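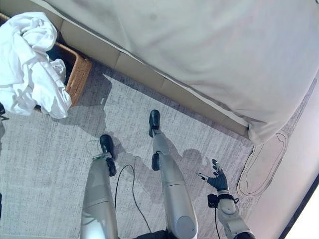 22/07/2019
By the Home Desk, Lencho Letter

The bedroom basket, and what to do about it

A few of you wrote in after our last letter to ask about the pile in the bedroom, and I have to say I felt a little less alone reading your notes. Everyone seems to have one. Ours lives in a woven wicker basket that I bought for spare blankets, back when I had great plans for spare blankets, and within the week it was full of shirts and towels and has been that way ever since.

I do love a wicker basket in a bedroom, though. It's a warm sort of thing to have beside a plain bed and a gray carpet, and it doesn't mind being shoved around with a foot when you vacuum (mine has been shoved around for 17 years and still has its rim!). The trouble is only that whites go in clean, get buried, and come out looking as if they'd been slept on by a dog.

So this summer I've been trying what I call the one-basket evening. You take the basket to the bed, pull up the cover so you have a smooth place to work, and set a timer for 15 minutes. Whatever comes out first gets folded first. No digging for the easy socks!

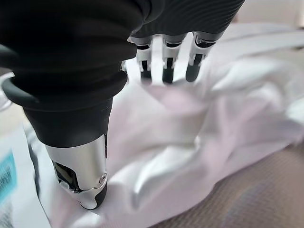
Photo: Promow

White cotton is the fussiest of the lot, I find, and it pays to slow down with it. Lay the piece out on the bed and find two corners before you do anything else. Give it one good shake, then smooth from the middle outward with the flat of your hand, and you'll be surprised how many of the creases let go without any iron at all. If it's a shirt, button the top button and the third one down. Towels I fold in thirds the long way and then in half, mostly so they'll fit our narrow shelf, and my mother folded them in quarters and we never did settle it.

Anything that's still badly rumpled goes over the back of a chair with a light mist of water and gets another look in the morning. Please don't put it back in the basket, however tired you are. I speak from experience.

Our August letter will be all about bed covers, and how to wash the big ones when your machine is on the small side. If you have a method you swear by, do send it along, and tell us what size bed you're dealing with.

Contact the Lencho Letter | © 2019 Lencho | Back to top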